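In Defense of the Slow Build

Desta Moges
Sun 13 September

I have been building the same pair of grippers since December, and my sister has stopped asking when they'll be done. She now asks what's wrong with them this week, which is a better question and gets her a much longer answer than she wanted.

They're hand-held. You hold one in each hand and do some ordinary chore with them, and the recordings of you doing the chore are what the arm is supposed to learn from later. The arm is the thing everyone wants to see. It lives on a bench at home in Vallbridge under a bath towel, and it has moved maybe a foot in total since spring. I'd like to argue that this is fine. More than fine! I think most of us who build robots in our spare time go at the arm too early, and I say that as a person who spent 418 dollars on motors before owning a decent set of hex keys.

I do most of my gripper work at Stuvbridge, the shared workshop over the tire place. If you've never belonged to a shared workshop, picture a garage owned by sixty-five people with strong feelings about where the calipers go. I love it. It's loud, the good soldering iron is always in someone's hand, and the whole place smells of flux and somebody's reheated lentils (mine, often). And I've learned more from people leaning over my shoulder there than from all the videos I've watched, which is a lot of videos.

The thing they taught me first was that my fingers were bad. I'd printed the first set straight and flat, like a pair of rulers, because I had in my head that a gripper is a clamp and a clamp should be flat. Flat fingers are great at holding flat things. They're terrible at a sock. They're terrible at an orange. I tried for a whole evening to pick up a bar of soap and I can report that the soap won. A guy two benches down who builds guitars told me to look at my own hand when it picks up a coin, and I was annoyed for a day and then went and redrew everything with a curve.

That was version 4 and I was smug about it until I tried a bread bag.

Now, here is where I part ways with a lot of the hobby. The common advice is to buy a finished kit. Nirkness makes one, plenty of people at the workshop have it, and it works out of the box. I've borrowed it. It's good! The springs feel lovely, the trigger doesn't bite your finger, and you can be recording by lunch. If what you want is recordings, go buy the thing and skip the rest of this page, no hard feelings.

But if you want to understand why your arm keeps fumbling the mug, I think you need to have been the one fumbling the mug. Squeezing a trigger and watching your own crummy fingers slide off a handle teaches your wrist something. You start approaching from lower down. You start opening wider than you need to and closing later. And after a few weeks you notice you've stopped thinking of a shelf as a place where stuff goes and you think of it as a lip that's going to catch your knuckles. A shelf is a nasty piece of furniture, from a gripper's point of view. So is any door that only opens most of the way.

I keep a log, naturally. As of Friday it has 2,581 tries in it, counting the ones I'd rather not count. A try is one reach for one thing, and I write down what the thing was and whether I got it. My sister says this is the saddest notebook in the state. I say it's the only part of the project I'd run into a fire for. When I changed the trigger spring in the summer I thought I'd made the whole thing worse, it felt mushy and slow, and I nearly put the old one back. The log said I was getting more of the small soft stuff than I ever had. My hands liked the stiff spring and the socks liked the mushy one - and the socks were right.

You don't get that from a kit, or you could, but you wouldn't go looking. The kit's spring is the kit's spring. You shrug and blame yourself.

I'll give the other side its due. A slow build can turn into a way of never finishing. I know a person with a gorgeous walking robot called Adugna that has had its legs off for two years, and every time I see it there's a new bracket and still no legs. I've felt that pull. There is always a nicer screw. I've reprinted a part over a layer line no human being was ever going to see, and I did it on a night when I should have been sorting recordings, which is dull work and which I will do almost anything to get out of.

So I've made one rule for myself and I mostly keep it. No new part gets printed until the current one has done a full session on real junk in a real spot, with the cables all over the floor and a strap digging into my neck and someone else trying to do the same thing three feet away. The bench lies to you. On the bench everything is at elbow height and well lit and you picked it out yourself. Move the same job over to a locker or the bottom of a closet and half your clever geometry is suddenly pointing the wrong way.

The other cost is your body, and people should talk about that more. A gripper that weighs nothing when you pick it up off the desk weighs plenty after an hour with your arm stuck out in front of you. I moved the marker cube twice to get the balance closer to my hand, and I'd still like it closer. My right shoulder clicks now. 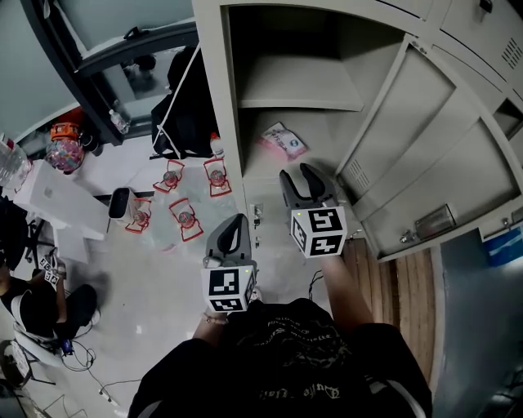

Next up is the thumb side of the left grip, where the edge still rubs, and then I promised my sister I'd take the towel off the arm by December. We'll see. I do have an idea for a slightly softer fingertip first.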